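4. Recording your first set of demonstrations

OK, so you've charged the gripper, you've done the calibration in section 3, and the little status page in Cliltameck says everything is green. Now comes the part I like best, which is going out and picking stuff up! I wrote this section after doing it the wrong way for most of May, so if some of it sounds like a person talking to his past self, well, yes.

The idea behind the Tapley method (the long version is in the paper, I'll keep it short) is that the policy learns from what the gripper sees while a person does the task by hand. No robot arm needed at this stage. You hold the gripper, you do the job, and the tracker works out where your hand went from the wide-angle video. What matters for the result is how varied your recordings are, much more than how pretty each one is. I had a hard time believing that until I saw the numbers at the end of this section.

What you need before you start

The gripper and its charged battery
The cable from the kit, plus the spare
A table you can walk along at least one side of
A handful of objects, with soft ones and hard ones mixed
A second person if you can get one (it makes the resets so much faster)

4.1 Setting up the table

1. Clear enough room for your hand to move freely. I don't mean strip the table bare. Leave something tall and something leafy or patterned on it if you have it, the tracker loves that kind of thing.

2. Put your objects down within easy reach of where you'll stand. Don't line them up! I did that for my first batch and the policy learned to go to the left end of the line, grab whatever was there and feel very good about itself.

3. Push any loose cables away from the path your hand will take. They can stay on the table.

4. Turn on all the room lights and leave them alone until the session is over.

Note: A shiny tabletop is fine. Stojan Jurić, who wrote most of the tracker, told me he'd rather have a glossy table in a busy room than a matte one facing a blank wall, and I've come around to his view. The tracker looks at the whole room, and pillars, ceiling lights and desks way in the back all give it something to hang on to.

Caution: Keep your fingers out from between the jaws when you power up. They close all the way once during start-up, and they pinch.

4.2 Making a recording

1. Stand where you can reach the objects without stretching. Hold the gripper a forearm's length back from the first object, jaws open.

2. Press the record button and wait for the beep. Then wait one more breath. Seriously, if you start moving on the beep you lose the beginning of the motion.

3. Move in at the speed you'd use to hand somebody a cup of coffee. Slower than that and you get these weird dreamy trajectories, and the robot will copy them faithfully.

4. Close the jaws on the object, lift it clear, carry it to the drop spot and let go.

5. Pull back to where you began and press the button again.

6. Have your helper reset the objects. Stay put while they do it, with the gripper pointed down the table, so the map stays fresh.
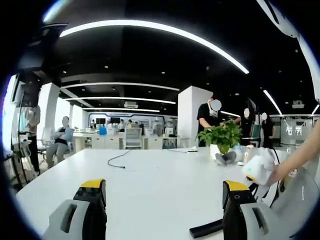

Resets are where most of the variety comes from, so please don't rush them. Turn things around, tip them over, swap two of them, move the whole lot toward the far end. My rule is that no two recordings in a row should start from a layout I'd call the same if I squinted. Plush toys are wonderful for this, by the way. They never land the same way twice, and they squash differently depending on where you grab them, so you get a lot of grasp variety without buying more objects.

People are OK too. I used to shoo everyone out of the room before a session and it was a pain, and it made me unpopular. Then we compared and found the tracker copes just fine with people standing or walking in the background as long as most of the view stays still. What it doesn't like is someone leaning right over the gripper and filling the view. If that happens for more than a second or two, throw the recording away and do it again.

Note: If anyone might be in view, get their OK first and turn on face masking in Cliltameck (Settings, then Privacy). It runs when you import, and the training code only ever reads the masked copy. Leave it on.

4.3 Mixed hand and gripper recordings

This one is a Tapley special and it's the reason our handover results look the way they do. For part of each session, another person works at the table with a bare hand while you hold the gripper.

1. Agree on who moves first. Say it out loud, it feels silly but it helps.

2. The other person picks up or shifts one object.

3. You respond: take it from them, or go for a different object if the brief for that set says so.

4. Both of you pull back before the recording ends.

Caution: Don't close the jaws on an object until the other person has a grip that keeps their fingertips clear of the pads. Soft things hide fingers better than you'd think.

4.4 Importing and checking

1. Plug the gripper in and open Cliltameck. The import starts on its own.

2. Go get a coffee. A full session takes a while.

3. Look at the track column. Green means the whole path was recovered, yellow means there's a gap, red means it lost the room completely.

4. Keep the greens. Watch the yellows at double speed and keep any where the gap falls after the release. Delete the reds, don't try to save them. I spent a whole Monday trying to patch red ones together and the policy got worse.

If you get more than a few reds in a batch, check these before you blame the tracker:

Smudge on the lens (it's always the lens, at my desk anyway)
Lights changed partway through
Gripper held so close to the table that it saw nothing else
Loose lens ring, see section 3

4.5 How many do you need?

For one pick-and-place task we settled on 800 recordings, and that's what the results in the paper use. I know that sounds like a lot. Split across 3 sessions with a helper it's tiring but very doable, and your arm will let you know when it's time to stop.

We also trained on 400, and this is the bit that changed how I work. The smaller set with good resets beat the full set with lazy ones, on the same robot, with the same objects. It wasn't a close thing either. So if you're short on time, cut the count and keep the resets messy.

Once you have your greens, name the set, lock it (the padlock next to the name) and go on to section 5, which covers training. A locked set can still be copied, so if you want to try dropping the yellows later, make a copy and drop them there.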